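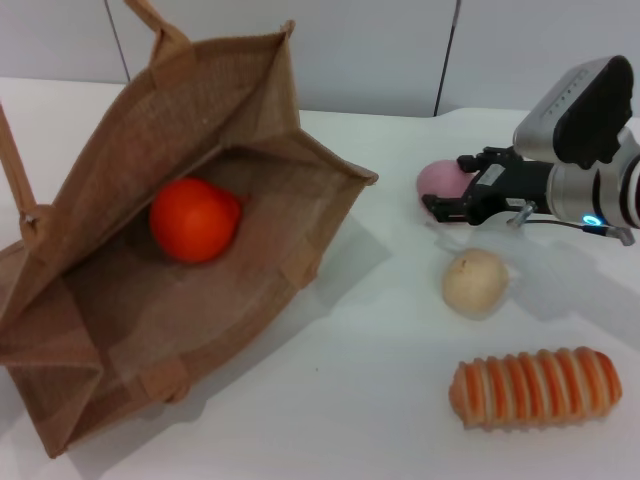
Jute shopping bag

A jute shopping bag is a reusable carrier made from woven jute fiber, usually with an open top and two handles. It is sold at grocery checkouts, museum shops and trade fairs, and is given away at nearly everything else. It belongs to the wider family of tote bags, along with cotton, canvas and the crinkly nonwoven kind, and is generally considered the scratchiest member.

Material

Jute comes from the stems of two plants of the genus Corchorus, grown mostly in the wet lowlands of Bangladesh and eastern India. The stems are cut, bundled and left in slow water until the soft parts rot away, a step known as retting. Retting smells the way one would expect. The long strands are then stripped by hand, dried and baled, and later spun into a coarse yarn.

Cloth woven from this yarn is called burlap in the United States and hessian in much of the rest of the English-speaking world. Left undyed, it runs from pale straw to a fairly serious brown. It is strong when dry, weaker when wet, and sheds small fibers onto dark coats for the whole of its working life.

Construction

Most bags are cut as a front, a back and one long strip that forms the sides and base. The strip is called a gusset, and it lets the bag stand up by itself in the shop and lean over in the car. Handles may be jute, cotton webbing, or rope padded with cotton, and are stitched down or fixed with rivets. Many makers laminate the inside with a thin film of plastic, which keeps the shape and resists spills. It also makes the bag hard to recycle, a point seldom printed on the side next to the leaf.

Sizes have never been standardized. The trade terms "small," "medium" and "large" vary by seller, and "wine" means a bag with dividers.

History

Jute sacks carried much of the world's grain, coffee and sugar in the 19th century, and Dundee, Scotland, grew into a city of mills on the strength of them. Bulk handling and woven plastic took most of that business in the 20th century. The shopping bag gave the fiber a second career, helped along by local charges and bans on thin plastic bags. A material once chosen for being cheap and rough was now chosen for looking cheap and rough, at a higher price.

Promotional use

Jute takes screen printing well enough if the design is bold. Fine lettering sinks into the weave. The regional grocery chain Huerta ran into this with its first bag, on which a six-line poem about soil came out as six brown bars. The bag sold well anyway and was reissued the following September without the poem.

The battery retailer Voltia and the flooring firm Cerum have both handed out jute bags at trade fairs. Cerum's was large enough to hold a box of sample tiles, and its handles were not up to the job. The Weterance household fair now lists 399 bag designs in its collection, of which 6 are described in the catalog as "plain."

Care

Jute should be kept dry. Spot cleaning with a damp cloth is the usual advice, and machine washing tends to produce a smaller bag with a new outline. A bag put away damp will grow mildew and a smell that recalls the retting pond. Crumbs and onion skins lodge in the bottom seam and can be shaken out — or left there, as is customary.

Environmental claims

The plant grows quickly and needs little fertilizer compared with cotton, and untreated jute rots readily in soil. How many trips a bag must make to beat a thin plastic one depends on the study, the lining and what becomes of the plastic bag afterward. All such figures assume that the owner remembers to bring it. Bags kept in a closet inside other bags are harder to model.

See also: Burlap; Gunny sack; Tote bag; String bag

Last edited 7/13/23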